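The result came in at 2:14 in the morning, and I read it standing up.

I had been working at Pruvel for one July and it was already the best job I'd ever had. My desk was wedged under the stairs. My machine was slow. But I had a room inside that machine, with a tile floor and a rack of weights and hammers on the wall, and an arm that woke up every time I pressed a key!

The method was called Trevia, after the town where the lab's founders had once missed a train. You let the arm try a task in the made-up room, 2,000 tries a night, and after each batch you moved the light. Only the light. The arm had to learn which dark shapes were things and which were shadows.
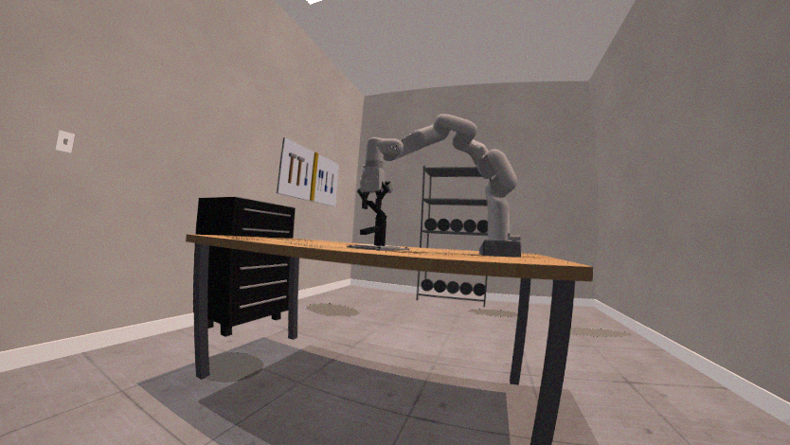
## What the arm knew

For the first 500 tries it knew nothing. It went after shadows like a kitten. I'd watch the replays over cold noodles, talking to it (out loud, yes), telling it no, left, more left, you beautiful idiot.

The senior people upstairs liked the other method, Brulano, where you gave the arm a perfect map and it never had to look at anything. Brulano was quick and tidy. I'd run it myself and been happy with it, right up until I shifted the table a hair and forgot to tell the map.

So I kept moving the light. High, low, behind the shoulder joint, straight down. I started seeing shadows everywhere myself. On the bus home I looked at the stripes a handrail threw across the seats and thought, olive, tan, brown, three layers, which one is the rail? 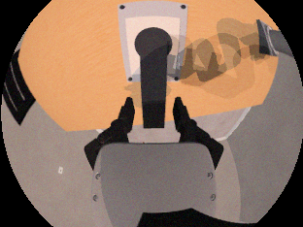

Try 2,356 was when it changed. The fingers came down, slowed over a patch of shade, and stopped. Then they went around it. I played it again. I played it until the stairs above me creaked and someone shouted down to ask if I was all right.

"It waited!" I yelled. "It looked, and it waited!"

By morning I had 38 runs in a row under lights it had never met, and it had left the shadows alone in every one. I wrote the note for the Jurić meeting with my coat still on. It was a bad note - no summary, far too many plots - and I put the replay at the top, set to loop.

Then I went back under the stairs and moved the light again.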